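Amedeo Valentini on lime plaster, slow walls and the color of Clalby

2025-10-17
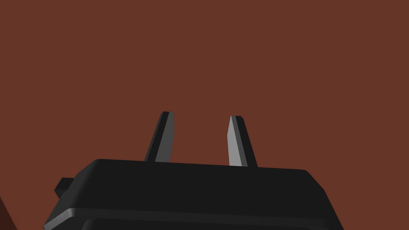 A plain reddish-brown, close to the shade Valentini uses most.

Amedeo Valentini has been plastering walls in Clalby for 13 years, and he still mixes his own color. He keeps the pigments in lidded tubs along the back of his workshop on Dalmont Street, with the recipes written in pencil on the lids.

"The rust color is the one people ask for," he says. "They see it in one house and then they want it in theirs. I tell them to live with a sample first. It looks different at breakfast and at dinner."

Valentini learned the trade from an uncle and spent his first year carrying buckets. He was not allowed to touch a finish coat until the second winter. He does not think that was unfair. "You watch somebody's wrist for a year and you learn something. I was bored a lot of the time, too."

Most of his work is in older houses, where the walls were built with lime and later covered with cement or vinyl paint. He says the damp gets trapped and the surface starts to blister. His first job is usually taking things off. In September he finished the old Plerolura dance hall, which took longer to strip than it did to plaster.

"There were 4 layers of paint and one of wallpaper. Under that the original coat was in good shape, at least on the north side. The south side we lost."

He applies two base coats and lets each one cure before going on. Clients find the waiting hard. One asked him to bring in heaters, and he refused. "If you dry it fast it cracks. Then they call me and I have to come back, and I don't like coming back."

On cost he is direct. Lime takes more hours than drywall compound and he charges for the hours. He turns down small bathrooms and anything with a deadline attached to a wedding. He has one employee, and he would hire a second if he could find a person willing to stay past the first summer.

He buys his trowels from Hayashi, a small supplier that also resharpens them. The one he uses for finishing has worn down on the left side and he has no plans to replace it.

Asked which of his walls he likes best, Valentini names a stairwell he did for a neighbor. "It's narrow and it has no window. I got the curve right at the top. I go over there for coffee and I look at it on the way up."

His next job is a farmhouse kitchen outside town. He starts as soon as the owners have moved the stove.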